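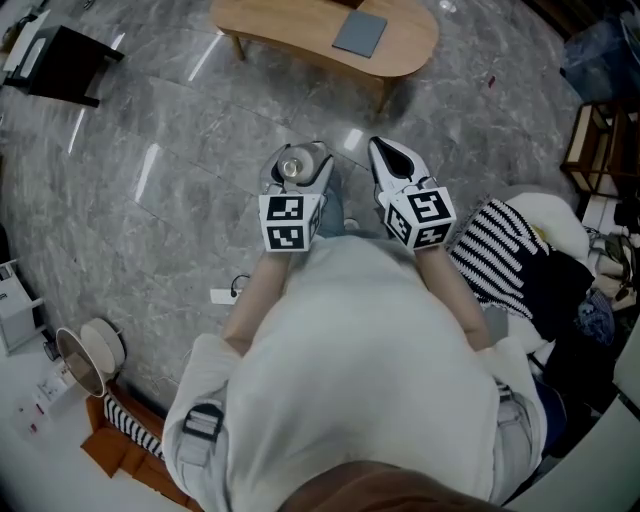
Two grippers, one small silver thing. Gray marble-patterned floor.

Home Shop notes Archive About

Quick one tonight, dinner is in the oven. So I finally moved the shop's checkout off the old card plugin. Been putting it off since May. The old one stopped getting updates and every time I updated the store itself I'd hold my breath and buy something from myself to see if the cart still worked. Not a way to live.

Short list was Gestby and Skelach. Both do cards, both do refunds from inside the order screen. Skelach wanted a yearly fee per site and I have two sites, so. Gestby it is.

Install was fine. Upload, activate, paste in two keys. Then the test order went through and the confirmation email didn't. Spent most of an evening on that. It was the webhook address — I had it with the www and the store runs without. One little www. The orders were all sitting at "pending" even though the payment had gone through on the other end. If yours are stuck like that check the address first, before you start turning off plugins one by one like I did.
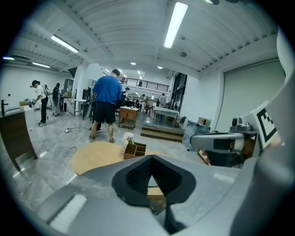 Next thing, saved cards. They don't carry over. I have 314 customers with a card saved under the old plugin and every one of them has to type it in again. Wenche Viklund runs a yarn shop on the same setup and she'd warned me, and I nodded and then forgot all about it. I wrote a short email and sent it in batches of 100 becuase my mail host gets cranky past that. 12 people wrote back asking if it was a scam. Fair enough. I put a note on the account page too, should have done that before the email.

Subscriptions are the part I haven't touched. The old plugin is still on, hidden at checkout, just handling renewals till I work out how to move them. Ugly but it runs. Do NOT delete the old plugin if you have renewals on it. Deactivating is bad enough, I tried it on the staging copy and all of them flipped to manual.

Also the order export. Nearly lost a column. The new plugin puts the transaction number in a different field, so my spreadsheet for 1,140 old orders and the new ones don't line up. Fixed with a bit of copy and paste and some swearing. Will post the column names if anybody wants them.

Still to do: the button color on phones, the Landumdale pickup option (it shows up twice for some reason), and taxes, which I'm leaving for teh weekend. Oven's beeping.

Recent posts
Shipping labels, round two
Why I dropped the Whitfield theme
Coupons that won't expire
Backing up the store before you touch anything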